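Dokine Bench Arm Starter Package

Planning your first board-handling cell? Start small! The package covers the arm, gripper, base plate and a planning call with Howard Mottram, who loves a tricky layout – send him your bench measurements first. Lead time is 12 weeks, so budget early. Grippers can be ordered separately.

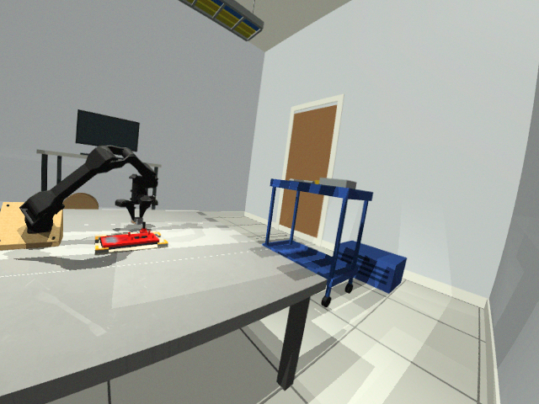 Set aside roughly 29 hours for setup and teaching, plus money for a second fixture. You'll want one by April.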